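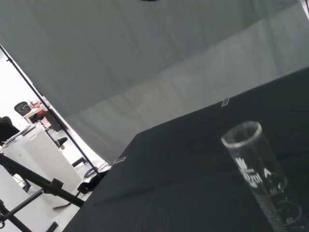 Second-screen viewers wanted for Wunulwood, series two

Wunulwood is a village mystery in which a great many people go missing and a great many more stand in doorways looking guilty about it. The first series did rather well, mostly with people who watched it while arguing about it on their phones. Jevier, who make the programme, would like that to happen again, only this time they would like to know why.

We are Lodhi, a small audience research outfit, and we need 200 people to watch the new series as it goes out and tell us what they were doing with their other hand.

What you'd be doing

You watch each episode live, at 9pm, on a proper television if you own one. You post about it as you normally would, on whichever site you normally use. If you normally post nothing and simply read what everyone else thinks, carry on. Lurkers are very welcome and chronically understudied.

After each episode you fill in a short form on Ikus, our diary app. It asks when you picked up your phone, what made you do it, and whether you missed a murder as a result. Most people get through it in the time it takes to make toast. The form closes at noon the next day and does not reopen, however good your excuse.

Halfway through the series there is a group call with other viewers from your part of the country. Cameras are optional. Theories about the vicar are not, going by the pilot.

Who we're after

You should be 18 or over, live in the UK and have seen at least some of the first series. You don't have to have liked it. We have plenty of people who adore the show and would be glad of a few who keep watching out of spite.

You need a smartphone that is less elderly than the programme's detective, and at least one public social media account. It needn't have many followers. One of our best diarists last time had 262, and suspected that most of them were selling sunglasses.

Sorry, but we can't take anyone who works for a broadcaster, a production company or a newspaper, or who lives with someone who does. We also can't take two people from the same sofa. You will have to settle between you who applies.

What you get

£100, paid by bank transfer once the last form is in. If you miss more than one episode we pay for the ones you did, and say no more about it. There are no previews, no set visits and no walk-on part as a body. We don't know who did it either. We have asked.

What happens to your posts

We read only the ones you make about the programme while the study is running, and we take your name off anything we quote. Jevier see the findings and not the accounts, so you may be as rude as you like about the wigs. You can leave at any point by telling us through the app, and we'll delete what we hold.

How to apply

Fill in the sign-up form on the Lodhi website before the end of August. It asks for your age, your region, the accounts you use and a sentence or two about the last thing on television that made you reach for your phone. Adverts count.

We'll reply to everyone in September, including the people we're turning down. Please check your junk folder before writing to ask.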